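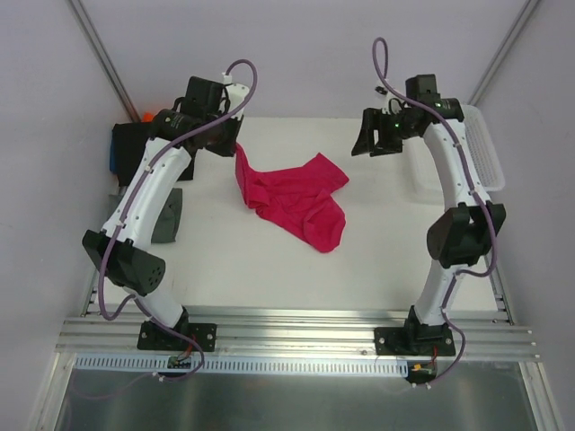
Two-arm folding station on the evaluation bench, red cloth on the worktop.

Minutes of the Equipment Review Group
Linen and Textile Services, Etmont site
Meeting held in October, 2 p.m.

1. Apologies and previous minutes
Apologies were received from the Stumska site. The minutes of the previous meeting were agreed, with one correction: under item 4 the delivery charge should have been recorded as excluded from the quotation.

2. Matters arising
The supplier, Helum, had returned the safety questionnaire. Two answers on emergency stop wiring were incomplete and had been sent back. The floor loading check for the sorting room was closed.

3. Folding station: product under review
The Group considered the Helum two-arm bench kit, offered on a trial basis for handling small cloth items. The kit comprises both arms, the grippers, the control software and a support contract for the first year. The table and surrounding panels are charged separately. Members noted that this had not been clear from the brochure and asked that it be set out in any order.

The bench report was taken as read. Trials had covered single cloths laid crumpled on the worktop, to be picked up, opened out and folded. A total of 162 attempts had been logged. The target agreed with Helum before the trial was 70 per cent of cloths folded without help. This had been met for plain square cloths and missed for thicker items, chiefly where the gripper took hold of two layers together.

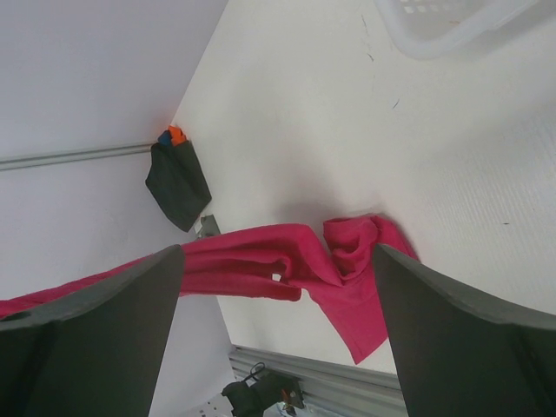

It was noted that most of the lost time fell between the first grip and the point at which the cloth lay flat. Where a fold was trapped beneath the gripped part, the arms tended to let go and start again. Helum had proposed a software change to address this and had offered it without charge during the trial period. The Group welcomed the offer but wished to see it tested on the Etmont bench before giving it any weight.

A question was raised about cable routing. The cables run along the outside of the arms, and the sorting room is cleaned with long-handled equipment. Helum is to be asked whether a sleeve or cover can be supplied, and whether fitting one would affect the warranty.

Members discussed lint. The bench had been wiped down at the end of each session, but no record had been kept of build-up on the grippers. It was agreed that this should be added to the daily sheet.

4. Comparison with Herath
Herath had submitted a written offer for a single-arm unit with a clamp. The purchase price was lower, but the annual service visit was quoted at 870 pounds and spare fingers were not included. The Group did not consider the two offers comparable until Herath had supplied trial results on crumpled cloths. The offer is to remain open.

5. Decisions
5.1 The Helum trial to be extended by one month on the present terms.
5.2 Thicker items to be tested separately and reported under their own heading.
5.3 No order to be placed with either supplier before the extended trial has been reported.

6. Actions
Site engineering: write to Helum regarding cable covers and the outstanding safety answers.
Bench team: add gripper cleaning to the daily sheet; repeat the plain cloth trials after the software change.
Purchasing: request trial results and a spares list from Herath.

7. Any other business
The Stumska site had asked to observe a session. This was agreed, subject to the usual induction.

The meeting closed at 3.40 p.m. The next meeting will be arranged once the extended trial has been reported.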